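Sorting station, packing floor: a gallery

Wemel sells office kits, 14 items to a box, and for as long as I've been coming here the small stuff has been picked by hand. In August the company started a trial with two robot arms at a desk-sized table. The posters by the time clock call it "freeing people up." Freeing them up for what, the posters don't say.

I spent 2 shifts on the floor with my notebook. Busisiwe Steyn has packed here long enough to do 600 boxes without looking down much, and she now spends part of each morning laying pens on a white table so the arms can have a go at them. Her pay hasn't changed. Her job title has - she is a "cell attendant" now, and she'd like it noted that she didn't ask.

The arms and the stationery
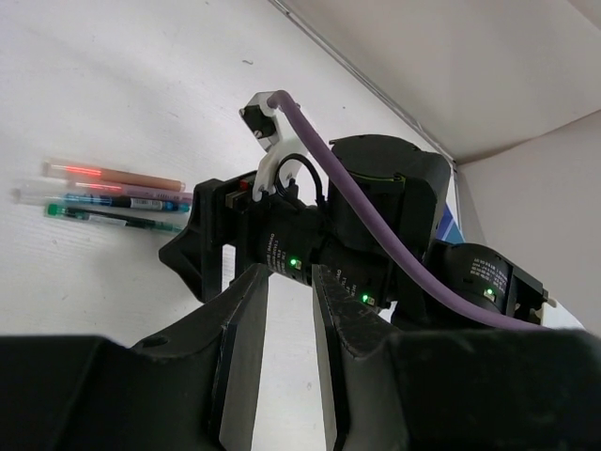

Five pens in a bundle, a black gripper pointing toward their right ends.

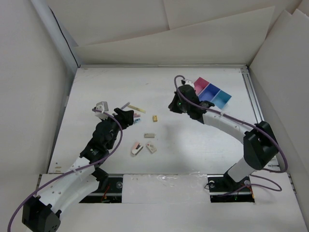
Two arms, a tray with three open compartments, and small items still on the table.

What the floor thinks

Fadi Mansour, the shift lead, likes the arms fine and wants to see them on a Friday-sized order before he says more. Vy Vi is less patient. Her complaint is the quota: it stayed the same when Busisiwe was moved to the table, so the rest of the line covers her boxes.

Management says the numbers will be shared when the trial ends. I asked when that is and was told it depends on the numbers.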